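Friday, Gramideck floor

Rules for the hand-held grippers, take 3. Take 2 was a paragraph long and Vlastimil managed to break it while reading it aloud.

- Marker panel stays uncovered. Tape, sleeves and thumbs all count as covers.
- Pick up by the housing, never by the finger.
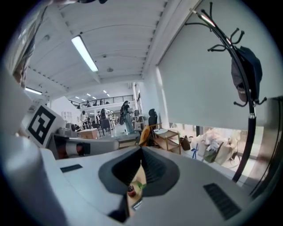
- Jaws closed before you set it down. Raluca wants this one in bold. She can have it in bold when she writes the notebook.
- Wipe the lens at the start of every session — with the cloth, Elsa, not the sweater.
- People walking through with backpacks have right of way. We stop, they don't.

Episodes logged so far: 528. Logged with the operator's initials: fewer.

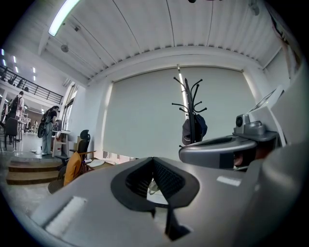
## Still open

Macarena to ask Halonen about spare fingers.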